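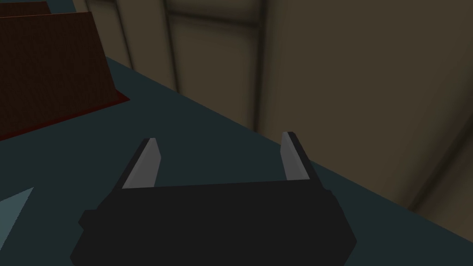 Home | What's on | Workshops | Gallery | Find us | Contact

Print this page | E-mail this page

Open afternoon at Takell - gallery

Quick one, will tidy up later. Pictures and notes from the July open afternoon at the Takell workshop, for those who couldn't make it and for the ones who came and asked where the photos were. Over 90 people through the door, which is a lot for two rooms and one kettle. Doors were meant to open at two. Opened at ten to, queue was on the stairs.

Main draw was the arm simulator, the one Saeed Parsa has been building up since the winter. Everything on the big screen, view from just behind the gripper. Visitors got a turn each on the hand controller, then a go at watching the Hulier planner do the same job by itself. Captions below are from my notes, some of which I can't read.

Upstairs room, simulator

Simulated gripper over the worktop, fingers wide open, nothing in them. Dark reddish-brown block up at the top left, panelled wall behind. Saeed had people say out loud which way they thought the arm would go before touching the controller. Most said left. Good argument on the back row about whether you steer the hand or the table.

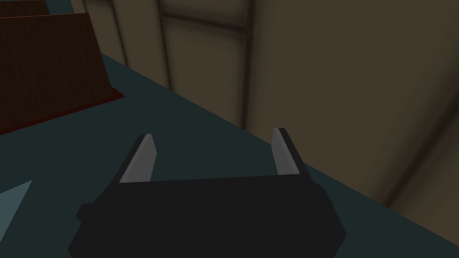
Hand controller turns

Five minutes each at first, then three when the list got to 20 names. Youngest on the list was seven and wanted a second turn, got one. Best advice of the day from Saeed - small moves, then stop, then look. Nearly everyone did big moves and no looking.

Hardest bit by far is judging depth. You think you're over a thing and you're well short of it. Several people leaned sideways in their chairs to see round the fingers, on a flat screen. I did it too.

Planner runs

102 runs logged over the afternoon, planner and visitors together. Haven't split them yet, so please don't ask me who won. Will post the table when its done. One long pause mid afternoon when the Hulier machine wanted a restart, Saeed filled in with a whiteboard talk on joints and got a round of applause for drawing an elbow.

Questions people asked, written on the back of the sign-in sheet:

Why are the colours so plain? Quicker to draw, and the simple version runs on the old machine in the corner.

Can it do washing up? No.

Is the wall solid, as far as the arm is concerned? Yes. Found out by several visitors.

Can I have a copy for home? Not yet. Saeed wants to sort out the instructions first, they are currently one page and half of that is a phone number.

Downstairs

Zesto table was the hands-on one for smaller children, cardboard fingers and string, 14 kits made up and all gone by half three. More next time, we know. If you took one home half finished the knot goes on the inside, not the outside as printed on the sheet. Sorry about taht.

Dehghan room was meant for quiet chats and tea. Tea happened. No pictures from in there, I was pouring.

Thanks and bits

Thanks to everybody who stacked chairs after. One grey scarf and one child's water bottle left behind, both on the hook by the door. Next open afternoon probably in the autumn, date on the What's on page once the room is booked - same format, longer turns, and a proper booking list for the controller this time.

Send me your own pictures if you have any, especially of the whiteboard elbow.

Page last updated: July

Print this page | E-mail this page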